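Small Exporters Learn the Paperwork Together

When the Ornero chamber of commerce opened its export desk, it had one employee, one phone line and a shelf of customs manuals. The desk now answers questions from 671 member firms, most of them with fewer than 12 people on the payroll. Very few had sold anything abroad before they called.

The questions are usually simple ones. Who pays the duty, the buyer or the seller? What does a certificate of origin cost? How long can a shipment sit at the port before storage fees begin? A firm that gets one of these wrong on its first order often doesn't try a second.

Mondatby, a trading town with a similar mix of family firms, had the same problem from the other side. Its importers wanted smaller suppliers but found them hard to check. The two chambers signed a cooperation agreement in October, after a long exchange of drafts and one disagreement over who would cover translation.

Under the agreement, members of either chamber can ask for a basic report on a possible partner in the other town. The report lists how long the firm has been registered, what it sells and whether it has open disputes with other members. It costs $400 and takes six working days. Credit ratings are left out. Both sides felt that banks were better placed to handle them.

Snorradóttir, a wholesaler of spare parts and office equipment, was among the first to order one. The company had been buying through an agent and wanted to deal with its supplier directly. The report showed that the supplier had changed its legal name twice, and the contract was rewritten to cover that. Orders have since moved from twice a year to every other month.

Not every case goes that well. Brutside, which makes packing materials, spent most of a year looking for a distributor and came away with none. Freight costs ate the margin on a product that is light but bulky. The company remains a member and now sells to other exporters at home.

The agreement comes up for renewal next spring. Members in both towns have asked for a shared list of freight forwarders, and for help with repairs and returns, where the customs rules are harder to follow than they are for new goods. A draft guide on returns is being tested with electronics sellers first.

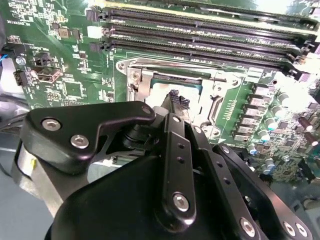
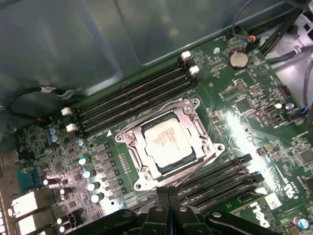
Computer motherboards, each with its processor socket and black memory slots.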